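工作日志 4/1/24
项目：Pluvira（桌面取放装置，共享车间靠里那张长桌）
记录：自己，硬件部分有 Tuncay Tuncer 的补充

一、上次遗留

腕部的线还是会缠。上回把线束从关节外侧绕过去，转到限位附近就绷紧，接插件被拽松过。这次改走内侧，中间留一个活弯，用扎带固定在两处，扎带不要勒死，能推动为准。改完空转了一轮，没有再听到刮擦声。

Trokari 的驱动板换了备件。旧板没坏，只是其中一路使能脚焊盘翘了，飞线顶着用，谁碰一下就掉使能。旧板贴了纸条放在抽屉里，别拿去装别的项目。

电源那边没动。Tuncay 觉得该单独给夹爪供电，我觉得先看电流曲线再说。曲线还没录，示波器被借走了。

二、今天做的

上午重做手指内侧的垫片。原来的硅胶片太滑，夹塑料袋类的东西时袋子自己往下溜。换成带细纹的橡胶片，双面胶打底，边上再点一圈胶。胶要放够时间，我中午就去试，角上翘起来一块，重新压了一遍。Tuncay 建议下次开浅槽把橡胶嵌进去，图纸他来改。

下午调夹持力。参数文件里的 grip_limit 以前写的是 100，单位没注，翻了半天旧提交才确认是占满量程的百分比，等于没限。以后参数后面一律写单位。现在分成软物和硬壳两档，软物先用低的那档，不够再往上加。调的时候一次只改一个值，改完记在表里。

Tekin 的张开角标定也顺手重做了。零位偏了 2 度，闭合时两指不对称，右指先到。松开联轴器的顶丝，对正，再上螺纹胶。做完以后手推两边阻力差不多。

三、场地和物件

桌面靠近操作者的一侧留空，软包和塑料包装放远端，橙色大筐也在远端。筐口朝向暂时定下来，不要随手转，路径是按现在的朝向写的。筐的后沿比前面高，从后面进的路径要把抬升高度加上去，这一条已经写进配置说明。

木桌面有漆，顶灯在上面会拉出一条条反光。深度图在这些地方有空洞，薄的、表面发亮的东西放到反光带上就更难分。试过铺一块灰色绒布，空洞少了，但布会跟着袋子跑，最后又撤掉了。等买到哑光的薄垫再说，先用软件把空洞周围的点丢掉。

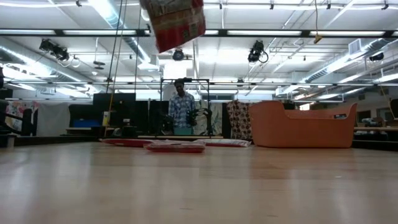 四、问题

1. 塑料包装的抓取点不稳。皱的表面每次算出来的法向都不一样，夹爪会斜着下去。临时办法是对法向做平均，超过阈值就强制竖直。效果有，但遇到真正斜放的东西又不对了。

2. 软垫叠在一起时分割经常把它们当成一块。颜色接近，边缘又薄，光靠颜色分不开。Tuncay 说可以先拨一下再识别，我同意，不过拨的动作还没写。

3. Roton 转接件的螺丝孔公差太紧，拆装一次掉一点屑。下一版孔放大，圆角也放大，打印方向改成立着。材料不换。

4. 急停按钮的位置不顺手。现在要侧身才能够到，应该挪到操作者右手边。线够长，只差一个支架。没挪之前，一个人不要单独跑自动程序。

5. 日志文件名还是会撞。两次启动间隔太短就覆盖前一个，今天丢了一份。已经在文件名后面加了序号，没测重启以后的情况。

五、试抓记录

软物档连续抓 6 次，脱落 2 次。两次都是夹在袋口边上，合拢时布料从指尖滑出去。夹到中段的几次都提起来了，提的过程中袋子会转，加速度降下来以后好一些。硬壳档今天没跑，胶没干透，不想再把垫片弄翘。

放置比抓取麻烦。袋子悬着的时候底边是歪的，程序按夹爪的位置算落点，实际落点偏到一边。先加了一个悬停，等它晃完再放。时间变长了，节拍以后再管。

另外，软物提起以后会挡住上方相机的一部分视野，这时更新的目标位置不能信。改成提起之后锁定落点，放下再刷新。代码在 pluvira 的 lift_hold 分支，还没合并，注释写得很乱，看的人直接来问我。

六、下次

- 橡胶片放过夜再跑硬壳档
- 录夹爪电流曲线，先把示波器要回来
- Tuncay 改手指图纸，开槽深度要和垫片厚度一起定
- 急停支架，优先
- 写拨开叠放软垫的动作，先在低速下试
- 哑光垫问一下价格，要能盖住远端那一片
- 七月前把 Trokari 的固件升到和备板一致，别再混着用

收工时断了总电，夹爪停在张开位，扭矩扳手放回墙上第二格。剩下的橡胶片在工具车最下面一层，和双面胶放一起。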